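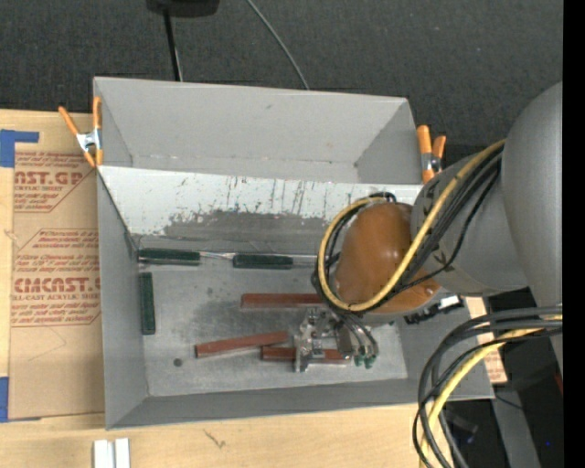

Cell 2, Brodstead: arm over the block bin, clamps on both sides.

Pre-purchase inspection, bin-picking cell. Checked by Nuwan Miah for the December budget.

Bin floor and divider - WORN. Scuffed, scratched, still a bin. Replacement moved to next year, again.

Bin fixing - PASS WITH COMMENT. Two orange spring clamps. Loker quoted for a proper fixture at a price that made the clamps look very well engineered.

Cable routing - FAIL. Bundle hangs over the corner of the bin. Budget line added: 20 cable clips, my treat if refused.

Gripper - PASS. Paucar would like us to buy a second one. Paucar would always like that.

Emergency stop - PASS. Tested at 6 a.m., before coffee.

Spare arm - NOT APPROVED. Sotthorpe has asked to share ours. Reply pending.

Next check before the order goes in.

2 comments | 6 shares

We use cookies. Accept | Manage settings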